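Notberg Trustex Suture Practice Kit: Review

Reviewed over six weeks of bench use. Purchased at list price.

Scope

The Trustex is the mid-range practice set in Notberg's suturing line. It is sold to students, residents and skills labs for closing practice on a bench. I used it on its own silicone pad and on fresh tissue bought from a butcher, in sessions of 45 minutes, usually starting at 7 in the evening. Everything below concerns handling: how the thread runs, how the pad tears, how the instruments hold up. I did not test strength on a calibrated rig and make no claims about it.

Contents

One needle driver, one toothed forceps, one straight scissors, a three-layer pad with pre-cut wounds, a zip case and 84 packets of braided non-absorbable thread with swaged needles. The printed guide covers simple interrupted, vertical mattress and running closures. Instrument ties get one page, which is too little for a beginner. The part number for refills is 814 and it is printed inside the case lid, where it will be found when needed.

Needle driver

The jaws meet evenly along their length with no light showing between them. The ratchet has three stops. The first is firm enough to carry a needle, the second is the one I used for almost everything, and the third is hard to release one-handed without moving the tip. The release softened a little in the second week and then stayed as it was. The box joint arrived dry and needed a drop of instrument oil.

Cross-hatching on the jaw faces is fine enough not to fray braid during an instrument tie. The Magbanua driver I used before this one has coarser jaws and roughs up thread after a few grips in the same place.

Forceps and scissors

The forceps are adequate. Spring tension is on the heavy side and the hand notices it late in a session. Teeth align. The scissors are the weakest item in the case. They cut monofilament cleanly and chew braid unless the cut is made close to the pivot. I replaced mine after a month.

Pad

The skin layer holds a stitch placed 5 mm from the edge. At 3 mm it begins to tear under ordinary tension, sooner if the needle is pulled out straight and not along its curve. The layers are bonded well in the middle and poorly at one corner, where mine had lifted before first use. The pre-cut wounds gape correctly for interrupted stitches but are too straight to teach anything about matching uneven edges.

Silicone also grips the thread more than tissue does. A first throw that stays put on the pad will slip on a moist surface, and students who learn only on the pad tend to leave their knots loose. Time on tissue corrects this quickly.

Thread

Thread is the best reason to buy the set. The braid is even, with little memory out of the packet, and lies down after two light pulls. It drags slightly more than coated surgical braid – expected at this price – and the drag is consistent along the whole length. Needles are sharp for the first dozen passes through silicone and noticeably duller after that. On tissue they last longer.

Slack management matters more than the guide suggests. Strands left long across the work will cross over the incision and get caught in the next throw.
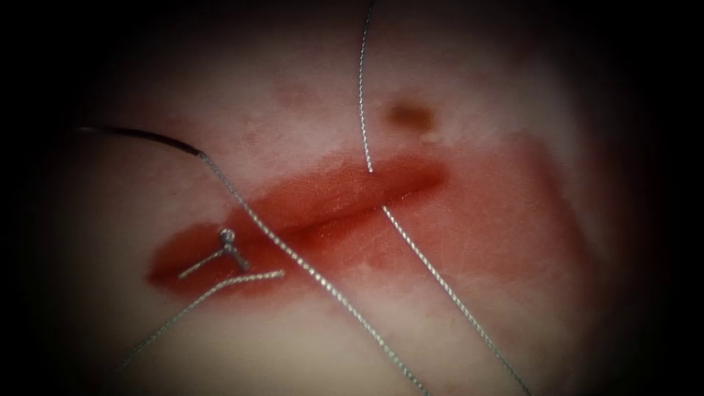
Can the thread be bought without the rest of the kit?
Refill packs are sold separately and fit any standard driver, so a reader who already owns decent instruments can skip the case entirely.

Comparison

The Norkiretti student set costs less and has better scissors. Its pad is a single layer and its thread is stiff nylon, so it suits skin closure and little else. Magbanua sells the better pad by a clear margin, with bonded layers that do not lift, but supplies very little thread with it.

Faults noted

Pad corner delaminated on arrival. Scissors dull on braid. Third ratchet stop too stiff. Case zipper catches on the lining at the hinge end. Guide thin on instrument ties.

Rating

Needle driver 8/10, forceps 6/10, scissors 3/10, pad 5/10, thread 9/10. Overall 7/10. Recommended for anyone who needs volume practice with braid and has a pair of scissors already.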